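Bandari opens service programme for hand-held grippers

Dollonia, 14/12/2024

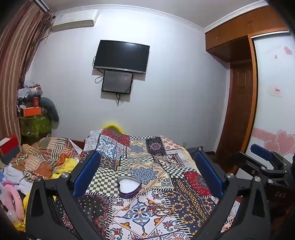
Bandari today announces a service programme for its customers who work with hand-held grippers in private homes. The programme covers the finger pads, the arm screws and the jaw alignment, and it is offered from the workshop in Prollcombe.

Each gripper is checked after 300 hours of use. The technician cleans the pads, tightens the screws of both arms and measures the opening of the jaws at 3 points. Worn pads are always replaced in pairs – a new pad against an old one gives an uneven grip on small objects. After 3000 hours the arms are dismantled completely.

Customers receive their tool back within eight working days. Spare pads are also available separately from our distributor Bianchini.

Bookings are open now at the Prollcombe service desk.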